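Home | Issues | Authors | Search

4.2 Work at the sorting bench

At Mirkbridge the Vatero arms now fill the baskets, and the packers check them. Over 70 staff took part, and many told us they liked the change — their wrists ached less.

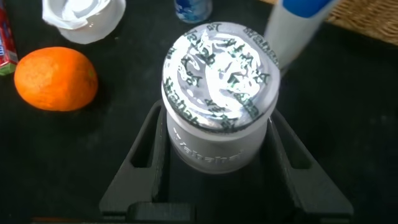 Figure 3. Grasping a foil-topped cup.

Dehua Jiang, a packer, called it "a far better job". She plans the order of picks herself, a task once kept for supervisors.

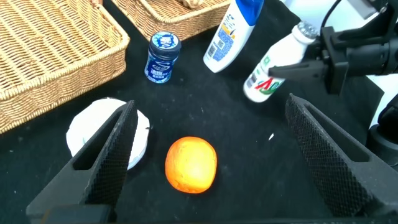
Breaks changed too, and people now take them in pairs.

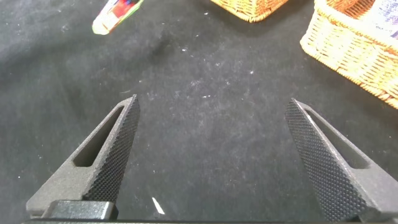 Who decides when the arms stop?
Any packer at the bench, and we were delighted to see how freely they did so.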